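Home robot data code asks for a lot and checks very little

16th April

A voluntary code for companies that gather robot training data in people's homes was published by the trade group Rodari, and 86 firms have already put their names to it. That was quick. A look at the text suggests why.

The code covers work done with hand-held grippers, the kind a person carries from room to room and uses to pick up ordinary things while the movement is recorded. The recordings are later used to teach robot arms. Until now every company has set its own rules on where this can be done, what should be put away first and how long the material is kept.

Rodari's answer runs to 2 parts. The first deals with the home. Collectors are supposed to get written consent from every adult who lives there, and to clear away mail, prescription labels and family photos before starting. The second deals with the tool and the person holding it, with limits on session length and a daily check of the finger pads and pivots.

Most of this is sensible. Most of it is also phrased with "should." The word "must" turns up only in the section on using the Rodari logo.

The section on personal items is the weakest. It says medicines and health products should be left out "where practical," and leaves the collector to judge. Anyone who has watched this work done in a bedroom will know how far that phrase can stretch. Bandages, cotton swabs and a box of medicine can end up in among the toys and hair ties, and it is hard to say which of them the code would want gone. A box of bandages says little about a person. A medicine box might say plenty. The code treats them the same.

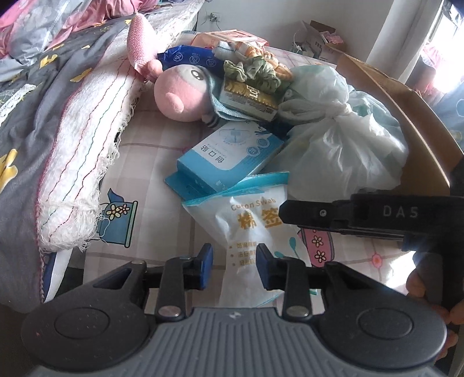
Who does the checking

Signers will check themselves. Each firm fills in a form once a year and sends it to Rodari, which keeps it on file. There are no site visits and no fines, and the forms will not be made public. A firm that breaks the code can be asked to explain itself in writing.

Dirnine, the largest company on the list, says it already goes further than the code requires. It reports 2101 home sessions over the past year and says 673 of them were reviewed by a second person before the data was used. It did not say what the reviewers found, or whether any session was thrown out. That leaves more than two-thirds of its sessions with no second look, at a company that calls its own process strict.

Kashindye, a smaller outfit that rents training data to robot makers, has not signed. It says the code would let firms show off a badge without changing a thing. It has a rival product to sell, so take that as you like, but the complaint is fair.

There is also the matter of old recordings. The code applies only to sessions held after a firm signs up. Everything gathered before then can stay in use, with whatever consent was or wasn't taken at the time. Rilto, which makes software for blurring labels in this kind of footage, had asked for older files to be covered too. The request does not appear in the final text.

Rodari says it will look at the code again next April.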